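Flerulo working group – minutes
Tuesday 20 August 2019, small meeting room, started late (projector)

Apologies: two, both from the Bukhari side. Minutes of last meeting accepted, one fix: the April batch was trained on the old split, not the new one.

1. Wrist view vs. fixed view

Main item. Question was whether the policy does better with only the wrist camera or with wrist plus the fixed overhead one. Task is brush off the hook, over the mat, back on the hook. 200 demonstrations in the training set, same for both arms of the comparison. 70 evaluation trials each, rack moved between trials.

Result: wrist only is ahead on the grasp, behind on the re-hang. Combined view is the other way round. Not what the proposal said we would find. Discussion of why – overhead loses the cord behind the beam, so it adds little to the pick. For the return the wrist camera is too close to see the hook once the brush is up in the fingers. Plausible but we have not tested it.

Somebody asked if the difference holds when the brushes are swapped between hooks. Not known. Swap trials were only done for the wrist arm. Agreed we can't put the comparison in the abstract untill both have it.

2. Tilt in the wrist images

View comes in rotated when the arm approaches from the side, beam goes diagonal. Options: (a) rotate images to level using the joint angles before training, (b) leave alone and let augmentation deal with it. Tried (a) on a small subset, grasp slightly worse, might be the cropping that comes with it. Staying with (b) for now. Revisit if Lirodley gets the same thing on their setup.

3. Brush sizes

Large brush is the trouble. Fingers close on the thick part of the handle fine, but it swings when lifted and knocks its neighbor. Slower lift helps, costs time. Suggestion to report thick and thin brushes separately in the table – agreed. Also agreed to stop calling the neighbor knock a "partial success". It is a failure, relabel.

Relabeling means the April numbers change too. Accepted, no one happy.

4. Labeling

6 episodes thrown out, timestamps between gripper and camera drifted. Darkska logger has been patched but old recordings can't be fixed. Need a check at start of each session, currently done by eye. Script half written.

Short argument over whether "on hook" means cord over the hook or brush released and hanging still. Going with released and still for 3 seconds. Write this in the labeling guide, the guide still says something else.

5. Paper

Method section drafted, results waiting on item 1. Related work too long. Reviewer last time wanted a non-learned baseline: scripted pick with known rack pose. Agreed, even if it's dull. Needs the pose measured again every time the rack moves, so fewer trials for this one, number to be decided by email.

Figure 2 – use a raw wrist frame with no boxes or arrows drawn over. Choice attached below.

6. AOB

Disk on the lab machine nearly full again. Delete the intermediate checkpoints, keep last and best only. Ask before deleting anything in the Bukhari folder.

Actions
– swap trials, combined view
– relabel knocks, redo April table
– finish timestamp script
– labeling guide, new hook definition
– scripted baseline, first version
– cut related work by half

Next meeting same room, same time, date to folow.

Attachment 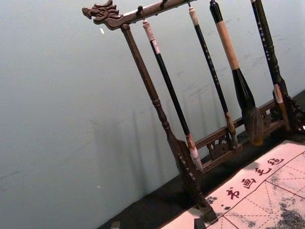
Fig. 2 (draft). Wrist camera view of the rack and hanging brushes, unrotated.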